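Grants > Small Food Business Fund > Reports > Murketti snack counter

Print | E-mail

Progress report to the fund, April
Prepared by Dalia Slaoui for Esben Toft

The snack counter now has a layout, which is more than the last report could say. It took 4 attempts. The third was lovely to look at and required customers to have very long arms.

Of the $400 set aside for display pieces, we have spent $300. Most of it went on clear acrylic: a two-tier rack for the Coke and a stepped shelf for the small bottles. Braulio Quintero wanted chrome. Braulio has been thanked for his input.

Sandwiches and foil-wrapped items go in round wicker baskets, buns in a wire one. Sirkka Harju maintains that a sandwich stood on its edge sells better than one lying down, and I have run out of energy to argue. 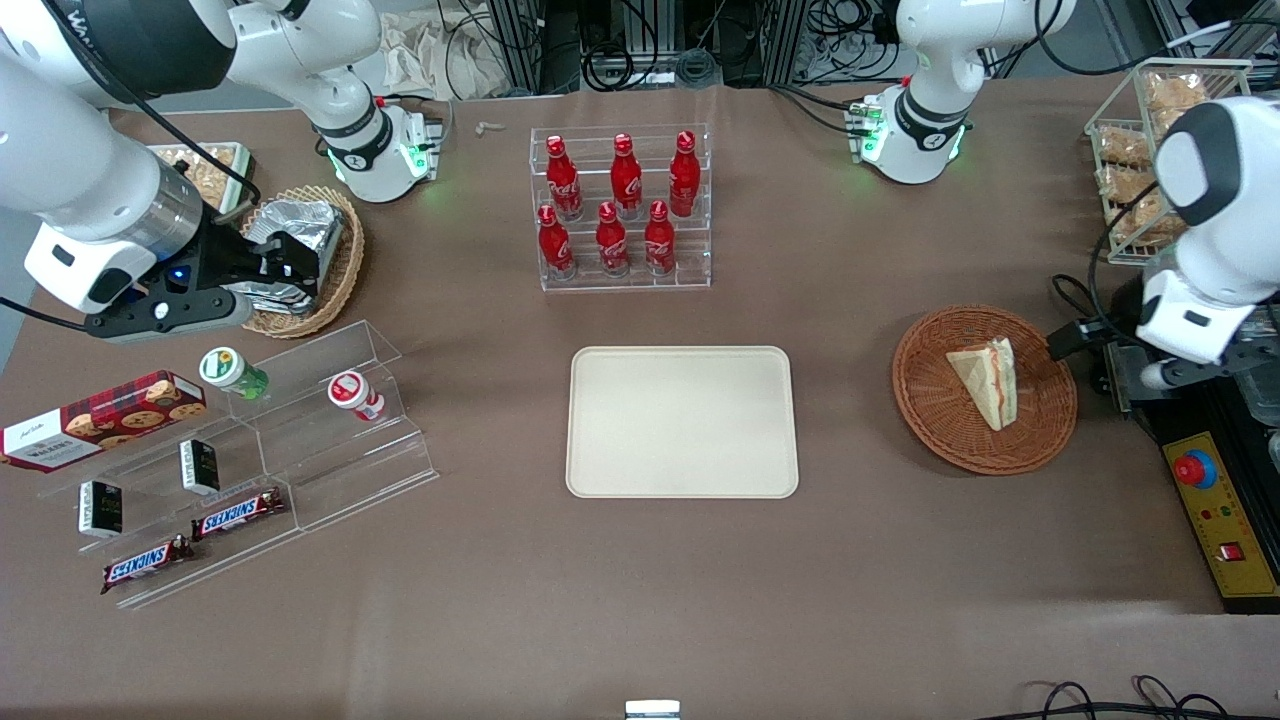 The cream tray in the middle is for making up single orders, and it stays clear between customers. This rule has been explained to everyone, including me.

Still to do: price labels (Gollura sent 24, all for soup, and we don't sell soup), and a decision on whether six Cokes on the rack is plenty or a bit stingy. Aksel Bech will bring the remaining receipts on Friday, in an envelope this time.

We aren't asking for more money in this period.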